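Apr 28, 2022

# The small stuff on the bench

*Bit sets, stands, and why the thing you need is always in the other drawer*

Tapsell, late arvo, rain on the tin. Alby Grimshaw has a shed full of chisels and he can't find a screwdriver. He's got dozens of them. What he wants is one particular bit, a little Phillips for the hinge of a jewellery box, and it's gone the way of all little Phillips bits.

"Had it in me hand," he says. Pats his pockets. Nope.

I've been going round people's benches for a few weeks now, asking what they keep on them. The big gear gets all the love in this magazine, fair enough, we all like a good table saw. But most home repair is tiny. Wobbly cupboard knob, battery cover on a kid's toy, sunglasses. You need a case of bits and something to stand your work on, and some light. Everything else is a bonus.

## The case

Compact bit sets have got good. Cheap too, some of them, though the cheap ones chew out fast. Beca Bowen mends sewing machines from a spare room in Mulleck and goes through two sets a year. She's picky about the case more than the steel, which suprised me.

"If the lid won't stay open I'm not interested," she says. "And I want them in rows. I read them like a keyboard."

She's right about the rows. A flat tray you can lay down on the table and leave open, driver in its own slot, bits standing up in a grid — you see a gap straight away. Loose bits in a jam jar, you don't see anything, you just rattle it and swear.

A see-through lid helps as well. Smoky, clear, don't care. You can check what's home before you chuck it in the ute.

Her other rule is that the case lives flat. Never on its edge, never in a bag of other stuff. She had one pop open in the boot on the Kenau road and was still finding bits in August.
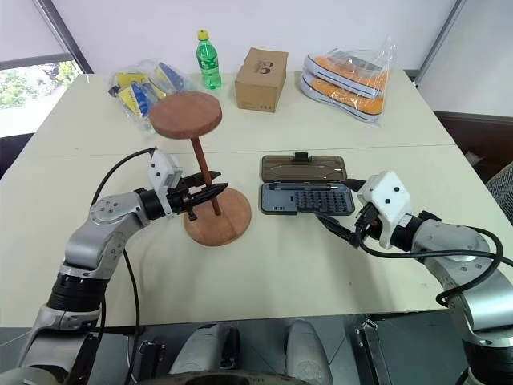

*Bit set open, small wooden stand beside it. Neat rows, driver in its slot.*

## The stand

Now the stands. Two round discs and a pole between them, that's the whole design. Plant stand, cake stand, hat stand if you make it tall enough. Every op shop has one somewhere near the back, usually with a ring mark on top from a pot.

Brodie Partington turns them. He reckons he's made 124, gave most of them away, and still gets asked for more. His advice for anyone having a go is dead simple: base wider than the top. Not by heaps. Enough that it looks settled.

"People go skinny on the pole because it looks elegant," he says. "And it does! But then you've gotta get the joint right."

The joint is where they go. Top disc starts to wobble, somebody squirts glue in from the outside, it holds for a month. Brodie takes the lot apart. Old glue off, all of it, dry fit, then glue and clamp and leave it overnight. If there's a screw up through the base, and there often is, back it out first and look at what sort of head it's got before you start forcing things. Old ones can be slotted and a modern set might only have one or two slotted bits that fit. Wrong size and you'll bugger the head.

And pick the thing up by the pole. Lifting it by the top is half the reason they come to him.

## The surface

Keegan Hapeta works on two tables shoved together in what used to be the dining room. Hates the seam. Every dropped screw finds it. He ran masking tape down the join one winter and says it was the best 13 minutes he ever spent in that room, he timed it for some reason.

Colour matters more than you'd think. A pale top shows up black bits and dark screws. Dark timber bench, forget it, you'll be on your knees with a torch. Alby's bench is nearly black with old oil, so there you go, mystery solved re the Phillips.

Keegan also shoves everything he isn't using to the back, against the wall. Middle stays clear. It's not tidying exactly. More like parking.

## What to spend

Ask Chalerm Suksawat, who ran the counter at Kandex Hardware for years and has seen every kind of bit come back snapped. He wouldn't go over 100 dollars for a first set. Half that is fine if you're only doing cupboards and toys. Look at the driver handle before you look at how many bits there are, he says, as most of us use the same handful and never touch the rest. The odd security ones look great in the tray and stay there.

He also says write down which ones you wear out. Buy those singly. Put them back in the same hole.

I've started doing that. There's a bit of card in my lid now with three sizes on it, and teh Phillips is underlined.

Back at Tapsell, the rain's let up and Alby has given up on the hinge till tomorrow. Kettle's on. He's tipped a whole tobacco tin of odds and ends onto a newspaper and is going through it with one finger — washers, a fuse, half a pencil, a key to something. No bit yet. He found a brass hook he'd been after since last winter, though, so he's wandered off to put that up instead.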